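Posted in: Home & Garden > Heating and Cooling > Water Heaters

Replacing a 50-gallon electric water heater with a heat pump model, is my basement too small?

Our electric tank is getting old and I would like to put in a heat pump water heater before it quits. The basement room is closed off and comes to 584 cubic feet. The installer from Canpolat quoted 3737 dollars with the drain line included. He said the room was fine. Is it? The heater would share the space with the washer and a chest freezer.

Kadir Saraç

Most manuals want 700 cubic feet or more of air, so you are under. You can still do it with a louvered door or a duct kit. Check the manual for the exact model and ask him to put the venting in writing. Also ask where the condensate goes. Mine runs to the floor drain by the washer.
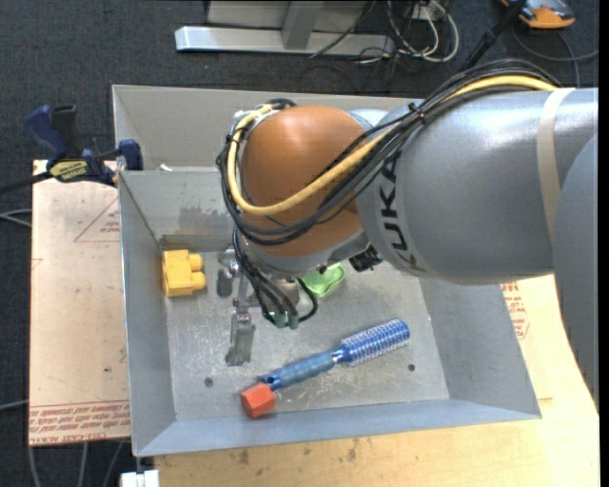
Kevser Avcı writes that the louvered door was enough in her house in Lindesach. She paid 955 dollars less than your quote, but she already had a drain nearby. The room gets cold in winter and she switches the unit to regular electric mode until May. The fan is about as loud as a window AC on low.

Skisel

just get another regular tank, cheaper and no filter to clean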